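Print
E-mail

Shared Workshop Members Finish Clovum, a Robot Arm Built on Evenings and Weekends

CANDANCE, 20 September 2019 - Members of the Lasevent shared workshop have finished the first working version of Clovum, a robot arm with a two-finger gripper and a small camera at the wrist. The arm was designed and put together in the workshop over evenings and weekends. Plans, the parts list and the control software are now free to download from the Lasevent website.

The build started in February, when Chia-jung Tsai brought a set of used motors to the workshop and asked if anyone wanted to help make an arm. Five members signed up. Most of them had never built a robot. Tsai had made two smaller arms at home and drew up the first version of the shoulder and elbow.

"I wanted an arm that another person could repair with a screwdriver and a hex key," Tsai said. "My first two arms were glued in places. When a wire came loose inside the forearm I had to cut it open. On Clovum the covers come off with screws and the wires run through a channel you can get your fingers into."

The group set a limit of $4,000 for the whole build, including the parts that broke along the way. Final spending came to $3,392. The largest share went to the wrist and gripper motors, which were bought new after the used ones proved too weak to hold a position with the arm stretched out. Chiriac, a machine shop near the workshop, cut the metal plates for the base and charged the group for material only.

Work on the wrist took longer than any other part. The first bracket bent under load and was drawn again with a thicker back plate. The camera mount was moved twice. In its first position it saw too little of the space next to the gripper, and in the second the cable rubbed against the joint when the wrist turned. The mount now sits where a finger stays in view while the arm is working, which makes it easier to tell how close the finger is to whatever is beside it.

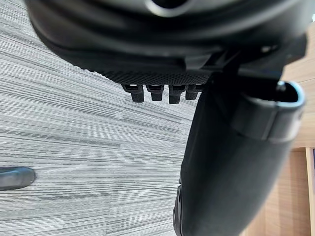 Wrist camera views with a gripper finger at the right in each.

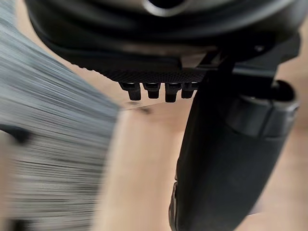 Can a beginner build Clovum at home?

A beginner can build it with patience and some basic tools. The builder needs to be able to solder a connector, cut threads in a metal plate and load a program onto a control board. Lasevent members put the assembly time at 70 hours once all the parts are on hand. A person working alone should have help on the day the arm is bolted to its base.

The parts list has 355 entries, counting every screw and washer. The group chose to list small hardware one piece at a time after a member testing the instructions at home ran out of short screws halfway through the elbow. Each entry gives the size, the step where the part is used and a substitute if one is known.

The software runs on an ordinary laptop. It can move each joint by itself, record a path and play it back, and save pictures from the wrist camera with the joint positions at that moment. Clovum does not find objects or decide how to pick them up. A person steers it or sets up the path. Two members are working on a program that would let the arm line itself up with a marker on the bench, but no date has been set for that release.

Several problems are still open. The gripper closes more slowly than it opens. The camera picture smears when something passes close to the lens at speed, and a camera with a faster shutter is being looked at. The elbow motor gets hot after long sessions and should be given time to cool. These points are listed in the build notes along with the changes already tried.

Lasevent asks builders to fit the stop switch before any motor is powered. The switch cuts power to all joints, so the arm will drop if it is raised. The build notes explain where to put a rest for the forearm and how to set the speed limits for the first tests.

"The wrist could still be lighter," Tsai said. "If someone comes up with a better bracket, send the drawing and we will make one and try it."

The Lasevent workshop will hold open bench nights for people who want to build their own arm or work on the next version. Visitors do not have to be members to attend. Tools are provided, and builders may bring parts they have already made. A shared order for motors is planned once enough people have signed up at the workshop desk.

About Lasevent

Lasevent is a shared workshop in Candance with benches for woodworking, electronics and small metal work. Members pay a monthly fee and may store one project at a time on the shelves.

Contact: Chia-jung Tsai, Clovum project, Lasevent workshop, Candance

Print this page
E-mail this release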